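Washing store-bought eggs before cooking, yes or no?
Broluvthorpe Community Board > Kitchen & Pantry

dunlop_hen
October 17, 2023

Settle something for my household. My mother-in-law is staying with us for 10 days and has been rinsing every egg under the tap before she cracks it. These are supermarket eggs from the Partington store, refrigerated, clean as a whistle. I said they're washed already. She looked at me the way you'd look at a man who says his boots are washed already. Who's right?

mrs_pettibone
You are, for what that's worth at your own dinner table. Commercial eggs in this country get washed before they're packed. Rinsing them again does nothing useful, and a wet shell can let things in through the pores. Leave them dry, keep them cold, wash your hands after.

stullbyroad58
My grandmother washed every egg for 70 years and died of being old.

mrs_pettibone
Mine smoked. I don't bring it up as advice.

Akik
Depends where the eggs come from. I keep hens out past Stullby and sell at the gate. I don't wash mine at all unless they're truly disgusting, and those go in our own breakfast. There's a natural coating on the shell (the bloom) and once you wash that off, the egg has to live in the fridge. Unwashed ones sit on my counter in a bowl for 2 weeks and nobody has keeled over.

dunlop_hen
So yours have poop on them, on a counter, in a bowl.

Akik
Some have a smudge. They come out of a chicken. I don't know what to tell you.

Lanying Shi
I'm with Akik on the bloom but not on the counter. Our kitchen gets to 90 degrees in July and I wouldn't leave a boiled potato out in that, never mind an egg. I refrigerate everything, washed or not. The part I feel strongly about is that once an egg has been cold it needs to stay cold. Take it out and it sweats, and then you're back to the wet shell problem mrs_pettibone mentioned.

stullbyroad58
Every cake recipe I own says room temperature eggs.

Lanying Shi
For an hour, while you hunt for the vanilla. I mean don't leave them there until Thursday.

gravelboat
Float test, people. Bowl of water, drop the egg in. Sinks, eat it. Floats, throw it. I have done this for years and it solves everything.

mrs_pettibone
It tells you how big the air cell is, so it tells you the egg is old. It says nothing about salmonella. A fresh egg can sink like a stone and still ruin your weekend.

gravelboat
I said what I said.

dunlop_hen
Update: I read mrs_pettibone's first reply out loud over lunch. It was received politely. She then rinsed four eggs and made a very good omelet, and I had seconds, so my position is weaker than it was this morning.

Akik
While we're here, can anybody who buys from me please bring the cartons back? I'm over the moon that you like the eggs but I'm buying new cartons every month. Cardboard ones if they're dry and clean. If one has had a broken egg in it, put it in your compost and not in my hands.

stullbyroad58
I have at least a closet shelf of those. I was saving them for seedlings I never planted.

Lanying Shi
Careful with reused cartons, though. Cardboard soaks up whatever leaked into it. I switched to a hard one that stays in the fridge, and it gets a scrub with hot soapy water whenever it's down to the last egg – which in our house is most Sundays. I let it air dry upside down overnight before it gets filled again. 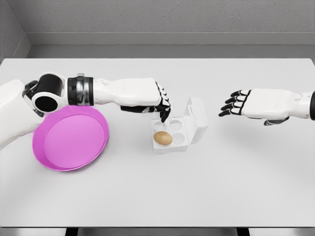
The other thing I do is put the new eggs behind the old ones, so we use them in order. My husband takes from the back. We've discussed it.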